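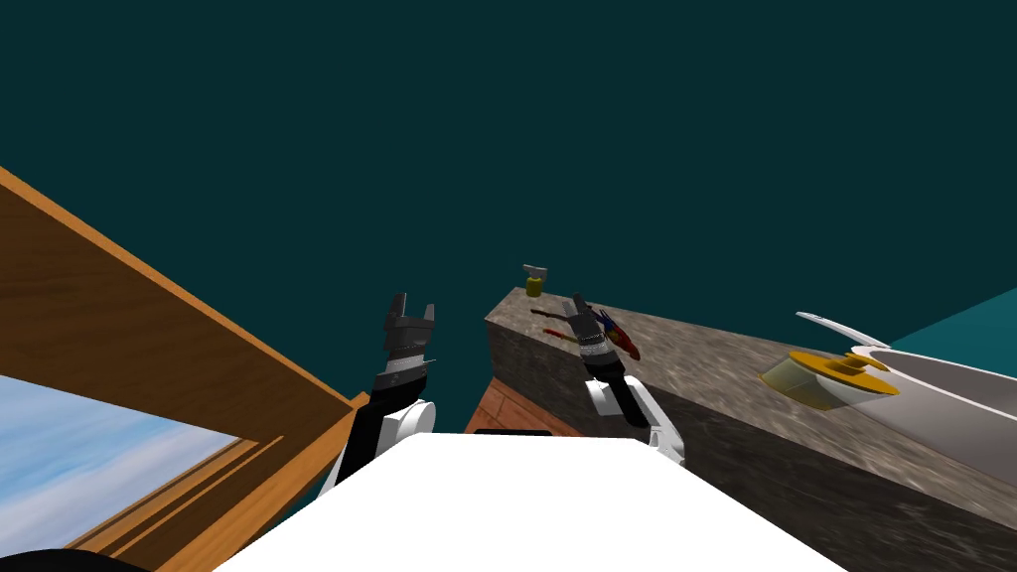 Does a robot take away a worker's job?

Usually it takes over some tasks in a job, and the person's day is then filled with different tasks.

A job is a list of tasks. At the Grudley kitchen in Trallton, 63 people prepare school lunches. Mahtab Najafi used to spend her mornings at the sink, rinsing and sorting utensils. The kitchen now has 2 robots for that work. Each has a pair of arms, and each arm ends in a gripper, a tool with fingers that open and close.

Before a robot is used near people, it is often tested in a simulation. A simulation is a model of a place inside a computer. A dropped spoon there breaks nothing, and the test can be run again. The Grudley robots did 2000 practice runs this way.

Mahtab now checks the robots' work and fixes errors. She had to learn to read a control screen, and her training ended in November. She likes the drier hands. She dislikes the waiting when a robot stops.

Efe Bassey plans the shifts. He moved two people from washing to cooking. One of them asked to move back, and now washes the large pots by hand.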